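Zivville Evening Classes
Minutes of the autumn term staff meeting, October 3, 2024
Held in the Brovness Room, upstairs

Present: the program coordinator (chair), both front desk staff, four class tutors, the learner representative, and the office assistant, taking notes. Apologies came from the bookkeeping tutor, who sent in a page of comments, and they were read out under the items they belong to.

1. Welcome and last minutes

The chair thanked everyone for coming straight from their classes, and thanked whoever left the tin of ginger cookies at the front desk, which made the evening a good deal nicer. The minutes of the last meeting were read and agreed with one small correction: the conversational Spanish group meets in the Hamada Room this term, and the larger room next to it is the one with the sticky door. The front desk has already changed the sheet in the hallway.

2. Enrollment and rooms

We have 40 learners signed up across the evening program, and everyone agreed that is a lovely number to be starting with. The sewing class is full and has a short waiting list. The letter-writing group still has places and would love a few more faces, so tutors are asked to mention it at the end of their sessions this month.

There was a long and friendly talk about the sticky door. It opens if you lift the handle first, and a note saying so will go up at eye level. The learner representative passed on a request for the heating in the Hamada Room to come on a little earlier, and the front desk will see to it.

3. Shared notebooks and course covers

Most of the evening went on this item, as it tends to! Every class borrows from the blue stock in the supply cupboard, and we have never really settled what we want from it. The chair suggested we talk about the everyday business of handling and storing these things before anyone looks at prices, and that turned out to be a good way to go about it.

The main points, as best the notes could keep up:

The tutors like the ring binding very much. A page can be turned right back, and learners who write with their left hand have mostly learned to flip the thing over and start from the other side. The sewing tutor said the rings do catch on yarn and loose thread if everything goes into the same tote bag, and would like her class to carry theirs separately.

Blue was chosen years ago so that our things could be told apart from those belonging to the day school downstairs. It still works well for that, and there was warm support for staying with it. The bookkeeping tutor's note said that blue shows every fingerprint, and several people nodded. A soft, dry cloth was recommended for the covers. Spray cleaner was not, after what happened to the old attendance folder.

We also talked about names. At the moment some classes write on the cover in marker, some use sticky labels, and one tutor admitted to relying on memory. It was agreed that a label goes on the front, at the top, with the class name and nothing else, and that the maker's small white logo can be left as it is. Labels are in the second drawer at the front desk, next to the spare keys.

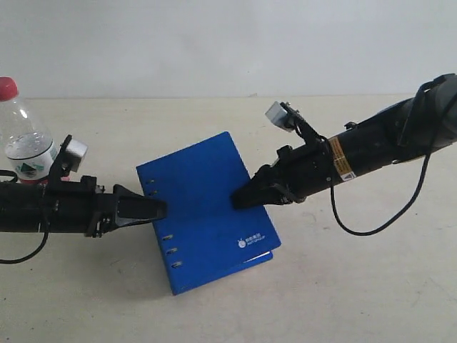
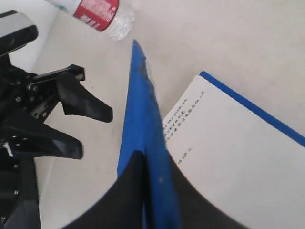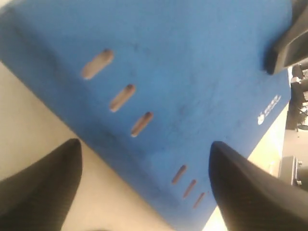
On drinks, the front desk asked, very kindly and not for the first time, that everyone check the cap on their water bottle before putting it down near paper. Bottles are welcome in class and will stay welcome. The letter-writing tutor keeps hers on the windowsill and offered to share the space.

On storage, there was some back and forth over standing up or lying flat. Standing takes less room in the cupboard, but the covers lean and the bottom corners get bent. Lying flat is kinder to them, though the one you want is always at the bottom of the pile. In the end we agreed to stand them on the middle shelf with a bookend at each side, rings facing in, and to look at it again when the term is over. The office assistant has bookends at home that are doing nothing useful and will bring them in.

On returns, 19 came back at the end of last term, a good improvement on the term before. The learner representative thought people simply forget, and suggested a basket by the exit in the final week with a cheerful sign on it. Everyone liked this.

Agreed: labels on the front, bookends on the middle shelf, a returns basket by the exit.

4. Ordering for the rest of the term

The front desk had gone to the trouble of asking two shops for samples. Bonasora, the stationer on the corner, offers a ring-bound notebook with 100 sheets and a stiff cover, and can have a box here within the week. The other shop has a thinner one at a lower price, but the tutors who tried it found the paper let the ink through - the calligraphy tutor held up a page to show us, and there was a general murmur.

It was agreed to order one box from Bonasora, in blue, and to use up what is already in the cupboard first. The front desk will place the order and keep the receipt in the green envelope.

Two tutors would like squared paper as well as lined. One pack will be added to the order to see how it goes.

5. Open evening

The open evening will be later in October, with the date to be confirmed once the downstairs hall is free. Each class will have a table with some of its work on it. Learners should be asked before their notebooks are put out for visitors to leaf through, as some of them hold first drafts and private letters. The sewing class will bring cushions. Tea and coffee will be in the Brovness Room, and cups can be borrowed from the day school if we bring them back washed.

6. Anything else

The clock in the hallway is fast again and will be put right.

A pair of reading glasses in a brown case has been handed in and is at the front desk.

Actions

Front desk: order from Bonasora, note for the sticky door, earlier heating in the Hamada Room, hallway clock.
Office assistant: bookends, and a sign for the returns basket.
Tutors: labels on all covers before the next meeting, mention the letter-writing group.
Chair: confirm the hall for the open evening.

The meeting closed after the last of the cookies, and the next one will be held in the same room.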